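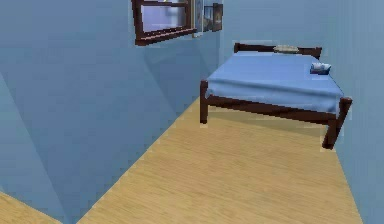

The quote from Sarkidero came in on Sunday night, which Man-sik Hyun took as a bad sign. People who sell you things on a Sunday want something.

He read it at the kitchen counter with his coat on. The guesthouse had 9 rooms and the quote had 6 pages. Page one was the arm. Page two was the gripper. After that came the parts he had learned to look for: commissioning, site visit, annual license, extended annual license, and a line called "environment preparation" with the price left open.

"What's environment preparation?" he asked his sister, who was on the phone from Midska and had put up half the money for the roof.

"Moving the furniture," she said.

"I can move furniture."

"Then cross it out."

He didn't cross it out. He wrote a question mark next to it, and then a second one, because the first looked too polite.

The idea had been hers. A machine that could fold towels, straighten a sheet, water something, set a flower on a table before the guests came up. She had seen Itside do it at a trade show, on a bed that he suspected had never been slept in. He had asked the Itside man how long one room took, and the man had told him about the roadmap. He had asked again, and the man had given him a tote bag.

Sarkidero was at least willing to talk in minutes. They had built a room in their simulator and put the arm to work in it, and they wanted him to look at the results before he signed. He had looked. It was a tidy room. It was a room belonging to a person who owned one towel. In his own rooms there were phone chargers, wet swimsuits, a child's shoe, and once a whole watermelon under the blankets.

"They can add clutter," his sister said.

"For how much?"

"I didn't ask."

"It'll be on page five."

He turned to page five. Scenario packs, 125 each, sold in groups of 10. He did the multiplication on the back of a gas bill and then did it again, hoping to be wrong. A watermelon was presumably its own scenario.

He opened the laptop beside the sink. The Sarkidero people had sent a link with his name spelled two different ways, and he clicked through to the part with the table. 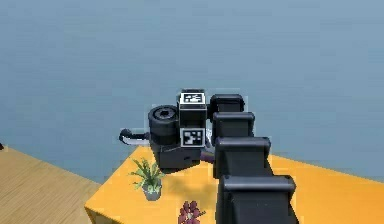

Eze said to lease it. The voice came out of the phone too loud, so she must have joined the call while he was reading. Lease it for one season, she told him, and get the repair terms in writing, and don't pay a cent for training until they've sent a person to stand in room four in August with the window stuck.

"Does leasing include the license?" Man-sik asked.

It didn't, Eze said. It never did. But you could give the arm back, and you couldn't give back a thing you'd bought.

His sister said that was defeatist. Eze said it was bookkeeping.

He pulled a clean sheet of paper toward him and drew a line down the middle. On the left he wrote what he paid now for the rooms, with the overtime and the laundry van – the van was the real thief, and no arm was going to fix that. On the right he wrote what Sarkidero wanted. The right side kept going. It reached the bottom, and he had to turn the paper over and draw the line again.

"You've gone quiet," his sister said.

"I'm on freight."

"Is it bad?"

"It's separate from delivery." He looked at the two words, one above the other, with a different number beside each. "How can it be separate from delivery?"

Neither of them knew. He could hear Eze typing.

At eleven he wrote back to Sarkidero. He thanked them for the quote. He asked for a lease price, a list of what broke most often, and the name of one customer who had kept the machine for longer than a year. He asked what environment preparation was. Then he took off his coat, went upstairs with a stack of towels under his chin, and did room four himself, badly, with the corners untucked.

The reply was there when he came down. It thanked him for his interest and attached a brochure.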